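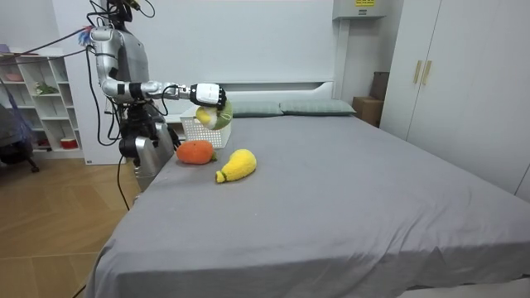 Minutes of the teleoperation working group, bedroom task

Present: Solange Collet (chair), Pascal Riviere, Reda Naciri, Anatole Hervieu (minutes). Apologies from Florian Gaillard, who was on a train and sent his notes through beforehand, for which many thanks.

1. Previous minutes
Accepted as they stood, apart from the spelling of Nadolel, which I had managed to get wrong in two different ways. Sorry, all.

2. Where the collection is up to
Reda reported that we now hold 2877 demonstrations across all the household tasks, of which 557 are the plush fruit into the basket on the bed. Solange was very pleased with this and said so at some length, and the rest of us were happy to let her. Of the 557, Reda has marked 221 for a second look, mostly for long pauses while the operator makes up their mind about the grip. He doesn't want to throw them out yet. Pascal agreed, and felt that a pause followed by a good grasp is still a perfectly good lesson in grasping.

3. Operator practice
There was a long and friendly talk about habits. Pascal likes to come in over the top with the fingers curled down, carry the fruit across at a fair height and only then lower it. Reda prefers to stay low to the sheet and has got rather quick at it. Florian's notes favoured Pascal's way for new operators, as a low hand tends to drag the bedding along with it and then every fruit is in a slightly different spot. We settled on the high carry for anyone in their first month, and after that people may please themselves, so long as they write down which one they used.

Solange asked that we all slow down at the moment of release. She has been going through the recordings one by one (a heroic effort!) and finds that many of us open the hand and pull away in a single movement, which makes it hard to label where one step stops and the next starts.
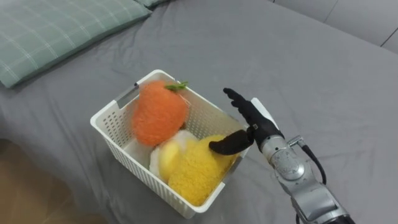
Hikico house, bedroom – June

4. When is the task finished?
This came out of the head view, with the orange fruit, the yellow one and the cream-and-yellow one all in the basket and the hand still up beside the rim. Reda would stop recording once the last fruit is in. Pascal would carry on until the arm is back at rest, so that the policy learns to leave a finished job alone and doesn't hover about looking for more to do. We went back and forth on it for quite a while, and Pascal's view carried the day. Reda will change the operator sheet.

5. Gloves
The Bailly gloves are comfortable, but the thumb needs calibrating again after every break. Anatole to write to Lolotus about a quicker routine and to ask, politely, about the spare pair.

6. Other business
Pascal would like to try the same task with the basket turned to a few other angles on the mattress. Agreed, after the second look is done.

Actions
Reda: operator sheet; second look at the 221.
Pascal: short list of basket angles.
Anatole: letter to Lolotus.
Solange: labelling notes on the release, to be sent to Florian as well.

Meeting closed at 4:40 pm.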